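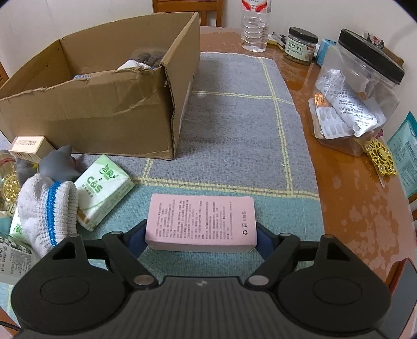
GINDLEY, July

The dining table at Glenys McPhee's house has a pile on it. There are socks rolled into bundles, a pinecone, a knot of gold tinsel, a clear plastic cup on its side, and a pink box with Chinese printing on the top. A brown cardboard box, its top edge torn and one wall dented, is where most of it is supposed to go.

McPhee calls it the catch-all. Every house on her street has one, she says, and most people keep it in a drawer. Hers outgrew the drawer when her younger son moved out, and then it outgrew the cupboard under the stairs.

"I could tell you where the good scissors are," she says. "I could not tell you what was in that cupboard."

She cleared it on a Saturday, starting at 8 in the morning, and she did it the way Flora MacAulay told her to. MacAulay has run a home sorting business in Gindley for 11 years. She charges by the visit and leaves people with homework. The method she teaches fits on an index card, and she hands the card out at the end of the first visit.

Put a cloth on the biggest table you have. Take everything out of wherever it lives and put it on the cloth. Set an empty box at the back. Pick up one thing at a time and decide.

The cloth is the part clients skip, MacAulay says. They work straight on the wood, scratch it, and stop to worry about the scratch. McPhee used the woven one she already had, blue and green with pale yellow lines running across it in a grid. It doesn't reach all the way over the table, which is a reddish-brown one with a curved edge and a finish that has been through a few families. She bought it at an estate sale in Voltham and has never had it redone.

MacAulay likes a patterned cloth, as long as the pattern is plain. Stripes or a grid will do. Flowers make it hard to spot a button.

The deciding is slower. Holger Aasen, who teaches an evening class on household repair at the Rakena community center, sends his students home to do a version of the same exercise before he lets them buy a single storage bin. He says people buy the bins first and then fill them with things they would have thrown out.

"A bin with a lid is a promise that you'll never look at it again," Aasen says. He prefers used cardboard. It costs nothing, it can be written on, and when it falls apart you are forced to go through it.

He also has a rule about socks. Any sock found outside the bedroom gets matched and rolled on the spot, before anything else is touched. Socks are soft and bulky, and a few loose ones will hide everything smaller than they are. Once they are rolled, the pile shrinks. 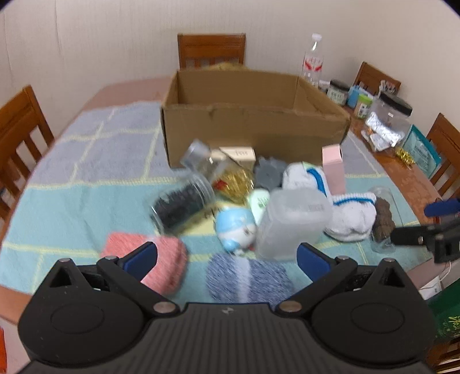
Small holiday decorations are the other steady problem. Tinsel catches on whatever is next to it and comes up out of the pile with passengers. MacAulay has her clients wind it around a piece of card and tape down the end. Pinecones she leaves up to the owner. If somebody walked a long way for it, it stays.

Soft toys are harder. McPhee has no small children in the house now, and she thought the plush would be the first thing to go. She got through the jars and the packaging without much trouble and then stopped at a little light blue and white toy with a round face.

"I don't even remember buying it," she says. "I still put it back down on the table."

MacAulay allows for that. Her card says a thing can be put down 2 times. The third time it is picked up, it has to go somewhere, either into the box, into a bag for the thrift store, or out to the trash. She does not argue with anyone about which.

Not everyone in the trade agrees. Lachlan Merrick, who sells shelving in Voltham and does closet layouts on the side, thinks the single pile is a mistake for most households. He would rather see people do one shelf in an evening and leave the rest alone — he has been called in too many times to find a table nobody has eaten at for 3 weeks.

McPhee had hers clear by suppertime. The torn box went back under the stairs with "socks, Christmas, misc." written on the side in marker. The round-faced toy is on the kitchen windowsill for now.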